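3.2 Configuration of the Bremham cell

The Bremham cell is a simulated bedroom with a fixed-base, two-armed robot, each arm carrying a parallel gripper. All drawer experiments reported here were run in it. The simulator is Tatis, and the scene files are kept under version control with the gripper models.

Before each block of runs the jaws are opened fully and the wrist view is checked at close range. Jagged shadow edges on the wood surfaces are a known fault of the renderer and are left uncorrected.

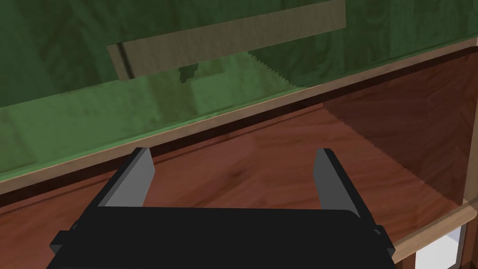 3.3 Upkeep of the cell

The arms are homed after every 25 episodes. In the home pose both grippers are raised and open, and the operator compares the head view with a stored reference. A tilt in the head view is accepted if it matches the reference. 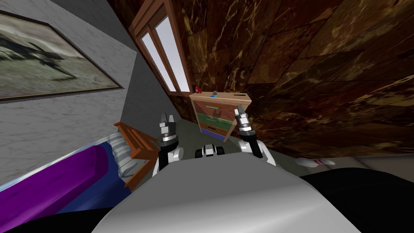 Joint offsets are then read back from the log. If any joint has drifted, the Orozco calibration script is run again and the block is restarted. Over the study this was needed 7 times, 5 of them on the right arm.

Handle contact took the most attention. The collision shape of a bar handle must match its rendered shape, or the fingers close on nothing. We set each handle up by bringing the open jaws to either side of the bar and adjusting the wrist offset from the wrist view.
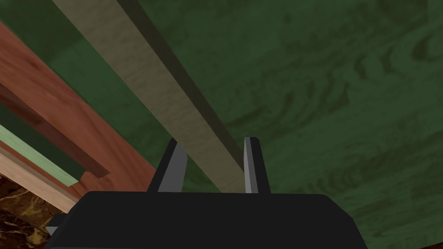
Figure 4. Wrist view with a beige bar between the open gripper fingers.

Offsets were stored per handle and were not changed during a block.

Comments (2)

Lovisa Fagerlund: Did you rehome both arms when only one had drifted? We use Unau and get odd behaviour if we do just the one.

gripper79: Same trouble with collision shapes on our end. Would be good to see the offsets in an appendix.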